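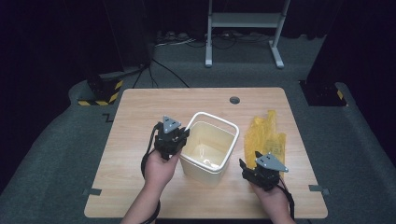
Robotics & Automation > Research methods

Does training on hand-held gripper demos really carry over to a robot, or is it just a nicer way to collect data?

Asked by Colin Tunstall
26/11/2020

I run the bench side of a small project called Nisby. We're supposed to be teaching a two-armed robot to put a bag into a bucket, which sounds like nothing until you've tried it with a thin plastic bag. Our setup is the usual one: a person holds a gripper in each hand, does the job at the table, and the recordings go into the training set. The robot itself isn't part of the collection at all.

We have 1877 demonstrations of the yellow bag and the square bucket. The people who sold my manager on the method (an outfit called Shboul) say the policy reaches 65 per cent success on the arms "without any robot data". I've read their write-up twice and I can't find what counts as a success. Bag touching the rim? Bag fully inside? Bag inside and the bucket still where it started? They also don't say how many tries the number comes from.

My own worry is simpler. A person's wrists do all sorts of things our arms can't. When I lean in and tip the left gripper over the rim of the bucket, I don't think about joint limits. The arm has to. So how much of what I'm recording is any use to it? And is there a fair way to test the claim before we spend another season at this table?

Please don't just tell me to collect more. I've had that advice.

Kęstutis Eglītis

You're right to be suspicious of the 65, but I'd aim the suspicion somewhere else. The wrist problem is real and you can measure it this week. Take your recorded gripper paths, put them through the arm's inverse kinematics, and see what share the arm could have followed at the recorded speed. No training needed. Check both arms together, too, because two paths that are each fine alone can still put the elbows through each other. We did this on our own set in August and threw out a good part of it. I won't quote the share, as our arms are mounted differently from yours and the figure would tell you nothing.

The part I'd worry about is the bag. With a rigid object, a demo that's a little off is still a decent demo. A crumpled bag never lies the same way twice, so the policy needs to see it slumped, flat, folded over, half under the gripper and so on. If whoever resets your table drops it to the right of the bucket every time, you may have 1877 copies of nearly the same problem. Look at the first moment of each recording and sort them by where the bag is. If it's nearly always in one spot, there's your answer.

For a fair test:

Write down what success means before you run anything. Mine would be: whole bag below the rim, bucket upright, both grippers clear.

Mark the starting places for the bag and bucket beforehand and draw them at random. The person who trained the policy doesn't get to pick.

Run a dumb baseline. Replay one good demo with no learning at all, on the same starts. If the baseline does nearly as well, the learned policy hasn't shown you much.

Report every try, including the ones where somebody hit the stop button. I've seen those go missing from results tables — always as "hardware faults", oddly enough.

Also check the delay between the gripper's camera and the arm's. It's dull work but it sinks more of these transfers than wrist angles do, in my experience.

Tonton

we use the hand held ones and it works fine. just collect more and make sure the lighting is the same

Colin Tunstall

Thanks Kęstutis. I went through the starting positions after reading this and it's bad. The bag is to the right of the bucket in nearly all of them, because I'm right-handed and that's where I toss it. I'll do the kinematics check next.

Tonton, when you say it works fine, on what arms, and out of how many tries?

Tonton

didn't count, but the boss was happy with it

Kęstutis Eglītis

Colin, one more thing on the baseline. Choose the replay demo before you see any results, and use 2 of them if you can spare the time. A single lucky recording can make the baseline look better than it is, and then you'll be unfair to Shboul in the other direction. I don't believe their number yet, but I'd want it to lose properly if it's going to lose.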